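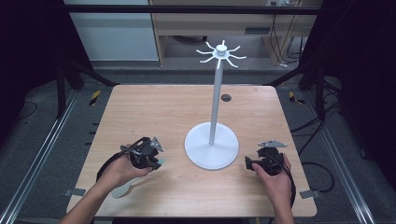

White mug stand on the wooden table, Tindley district office.

Office Inspection Checklist, Tindley Constituent Office
Date: 2019-01-22
Checked by: Gülizar Bilgin

Thank you all for having me again, and for the tea! My comments run on a bit, as usual, but please do read them before the senator's staff move back in.

1. Front entrance and ramp – Pass
The handrail is nice and firm now. Rimell came back and reset the bottom post, so you can take the orange tape down whenever you like.

2. Visitor sign-in and allowance claims counter – Needs work
The gate at the counter sticks when you push it from the staff side, and on a busy claims morning I would hate to see anyone stuck behind it. Please have the hinge looked at before the next public session. 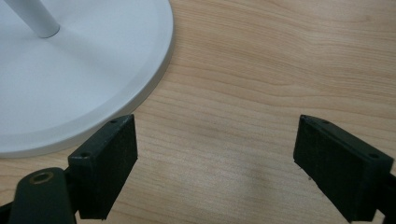 3. Fire extinguishers – Pass with comment
There are 2 on the ground floor and both are in date. The one by the records room had a coat hanging over it, so let's find that coat another home, please.

4. Records room – Needs work
Expense files for the senator and for Representative Çetinkaya are stacked up to the sprinkler heads (I do understand, with the disclosure requests coming in the way they are). Keep the top shelf clear. Box 2195 is the heavy one and ought to live on the floor.

5. Emergency lighting – Pass
Ran for the full 15 minutes on battery. The Garkitz unit over the back stairs has a yellowed cover, but it lit up fine.

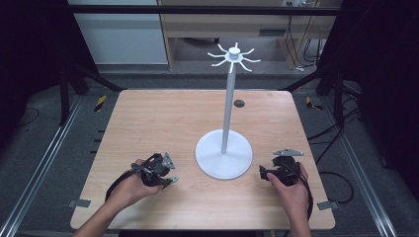

6. Public meeting room – Pass with comment
Both exits open freely. When the hearing crowd comes in, leave the middle aisle open all the way to the rear door – extra chairs always seem to creep into it.

7. First aid kit – Needs work
No burn dressings, and the gloves are down to one pair.

Items 2, 4 and 7 are to be fixed and initialed by the office manager. Next visit is in May.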